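So my project is on how people dry their laundry, and whether drying it indoors makes an apartment noticeably damper. I picked it because my grandmother in Lamdale swears you should never hang a shirt in a room where somebody sleeps, and my roommate does it every single night.

## What I wanted to find out

I had one main question: how long does a cotton shirt take to dry in a bedroom compared with a kitchen or a covered balcony? The second one got added in October, when my teacher asked if folding things a little too early makes them smell. (Good question! It ended up being half the report.)

I also sent a short survey around the Harura building and got 36 replies, which I was thrilled with. 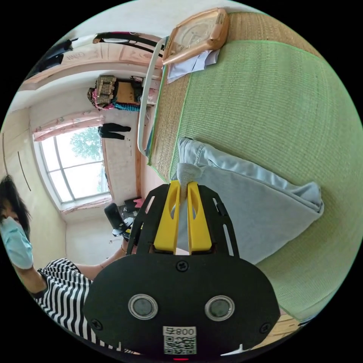 *Light blue cloth, on the bed.*

## How I did it

I weighed each shirt dry, soaked it, wrung it out by hand and then added water with a spoon until it held exactly 200 grams. Then up it went on a plastic hanger, and I weighed it again every hour until it was back to its starting weight. I did 3 runs in each room. My kitchen scale is a Wisotari and it shuts itself off after a minute, so I lost one reading early on and had to redo that whole run.

The wringing was the hardest part to keep fair. My hands got tired, and the later shirts started out a lot heavier — that's why the spoon came in.

## Results

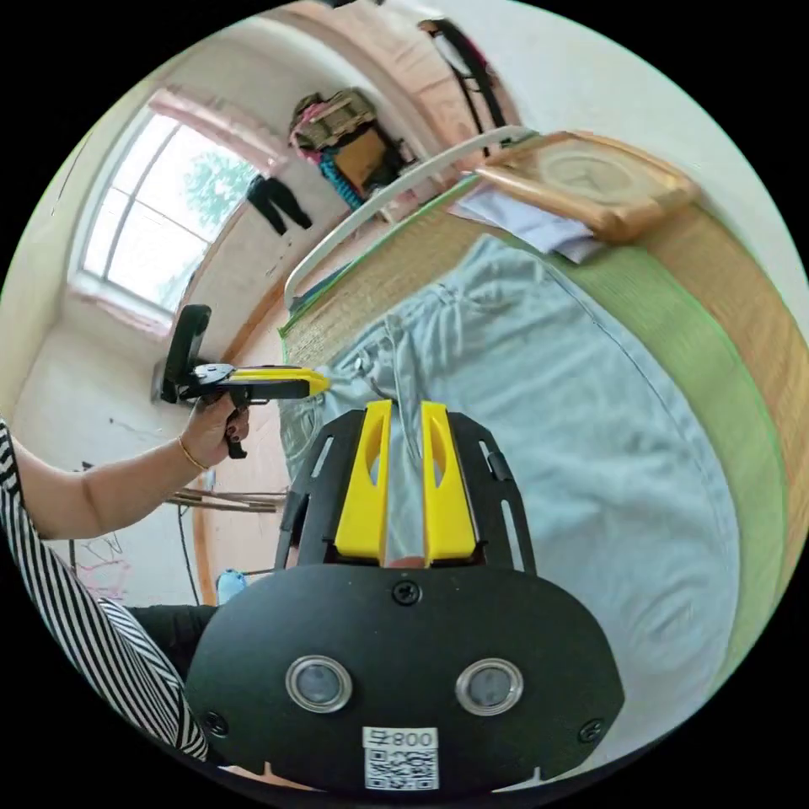 By **Efthymia Politis**

The balcony won, but only on breezy days. On still, gray days the kitchen beat it easily, and I think that's the fan over the stove. The bedroom was slowest every time. With the door shut, the humidity meter climbed all evening and was still high at breakfast, so score one for my grandmother.

The survey surprised me more. Most people said they decide a shirt is dry by touching the sleeve, but in my runs the sleeves dried way before the collar and the side seams did. I folded two shirts at the "sleeve feels fine" stage and left them in a drawer overnight. Both smelled musty. The ones I left until the weight matched smelled like nothing at all.

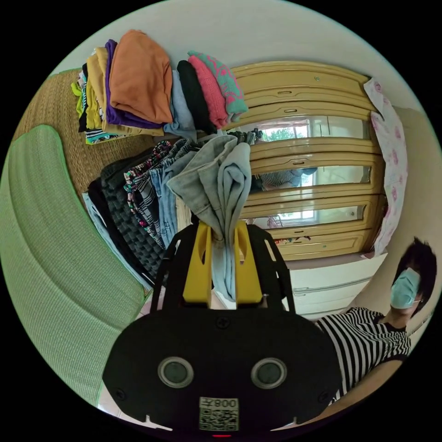

*Gray-blue garment with the woven straw mat.*

## Problems and what I'd change

All my shirts were 100 percent cotton, so I can't say anything about blends or towels. I'd also like a second humidity meter, and I'd borrow the fan from the Feyisa study room to see if moving air fixes the bedroom problem. My guess is it would help a lot.

For now my roommate has agreed to hang her stuff in the kitchen, at least until the weather warms up.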